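Flasgate Adult Reading Program
Mid-Year Progress Report to the Biwott Fund
Reporting period: January through June

Summary of progress

The Flasgate Adult Reading Program was awarded a two-year grant by the Biwott Fund to expand evening reading instruction for adults in Flasgate and the neighboring town of Skiltberg. This report covers the first six months of the second grant year. It describes enrollment and attendance, changes to instruction, the opening of the Skiltberg site, spending to date, and the matters on which the program would welcome the Fund's guidance.

The program enrolled 104 learners during the period. Seven evening groups are now meeting, four in Flasgate and three in Skiltberg. Together the groups held 679 hours of instruction, which is within the range set out in the grant agreement. The program did not meet its target for learners moving from the beginning level to the middle level, and the reasons are discussed under Learner Progress.

Enrollment and attendance

Enrollment was strongest in January and February and slowed in April, when many learners in seasonal work take on longer shifts. The program had planned for this and moved the start of two Flasgate groups from 6:00 p.m. to 7:15 p.m. Attendance in those two groups recovered by the middle of May. The other Flasgate groups kept their original times at the request of the learners.

Learners who miss three sessions in a row now receive a telephone call from the office. In the first grant year this contact was made by letter, and few learners replied. Most of those reached by telephone gave a change in work hours or a lack of child care as the cause of their absence. Several were placed in a different group the same week. Child care remains outside the scope of the present grant, and the program is speaking with two churches in Skiltberg about the use of a supervised room on class evenings.

Instruction and materials

All groups now use the Sarell workbooks, which replaced the mixed set of materials carried over from the earlier pilot. The change was completed in March. Tutors report that the new workbooks are easier to follow from one session to the next, particularly when a substitute is teaching. They also report that the reading passages in the second workbook become difficult too quickly. The program has prepared a set of short bridging texts for use between units four and five – among them a lease, a pharmacy label, a letter from a school and a page of bus times.

Tutor training was held in February and again in May. The February session covered placement interviews and the May session covered spelling instruction for learners whose first language is not English. Attendance at the May session was lower than expected. A repeat is scheduled for September, before the autumn groups begin.

Learner progress

Progress is measured by an interview and a short reading task given at enrollment and again after 12 weeks. Of the learners who completed both, a clear majority improved in reading aloud and in finding information in a short text. Gains in writing were smaller. The number advancing from the beginning to the middle level fell short of the target, in part because the workbooks changed partway through the first 12-week cycle and some learners had to repeat material.

The program does not propose to lower the target. It proposes instead to report level changes at 24 weeks as well as 12, so that learners who attend once a week are given a fair period in which to advance.

The Skiltberg site

The Skiltberg site opened in February, four weeks later than planned. The delay was due to repairs to the heating system and did not affect the cost of the lease. Two classrooms and a small office are in use. The front entrance is level with the sidewalk, but the interior door to the second classroom is narrow and should be widened. A quotation for this work has been requested from the landlord. 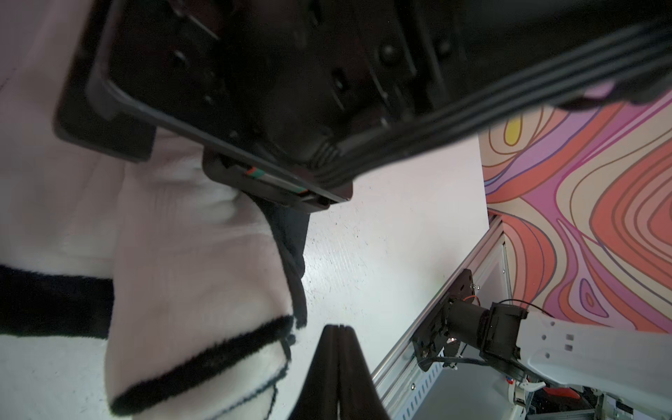
Evening bus service to Skiltberg ends at 8:40 p.m., which leaves little time after the later group. The program has moved that group's closing time forward by ten minutes and has written to the transit office to ask whether a later departure is under review. No reply had been received at the close of the reporting period.

Budget and spending

Spending for the period was within the approved budget. Tutor pay was slightly under the planned amount because of the late opening in Skiltberg, while printing was over by $400, the cost of the bridging texts described above. The program asks that this amount be covered by a transfer from the tutor pay line. No other transfers are requested. A full statement of income and expenses is attached as Appendix A.

Plans for the next period

An eighth group is planned for Skiltberg, subject to the completion of the door work. The program will also begin offering a short course in filling out forms, open to learners at any level and to the public. Placement interviews for the autumn will be held at both sites during the last two weeks of August.

Matters for the Fund's attention

The program requests the Fund's approval of the budget transfer noted above and of the proposed 24-week reporting point. It would also be glad to receive an early indication of whether the Fund expects to consider renewals in the coming year, as the lease in Skiltberg must be extended or ended with 90 days' notice.

Respectfully submitted by the Flasgate Adult Reading Program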